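I have come to love a concert where the band stands close enough to hear you cough. In April I caught Titar in the back hall at Tanasarn, 200 of us on folding chairs,
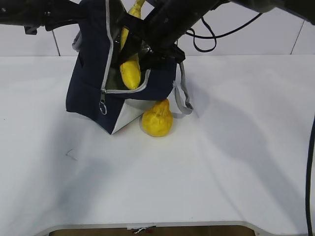 and I would not trade that night for any arena seat in the country - not even a free one!

Big shows have their place, of course, and I've cheered at plenty.

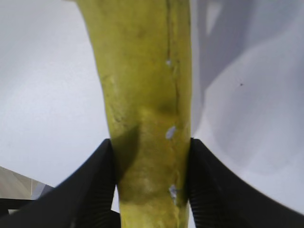 Siyabonga Lekota wrote to me that small halls are lovely until the drummer starts, and that he still prefers the cheap seats upstairs somewhere large. 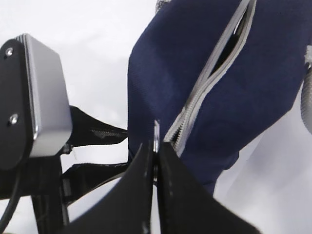 2 min read

Fair enough, but a ticket at Tanasarn costs 12 dollars, and the singer sold me the record herself.
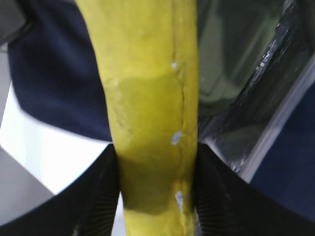
Opinion / Live Music

So go and hear somebody you don't know this summer, and stay for the second set.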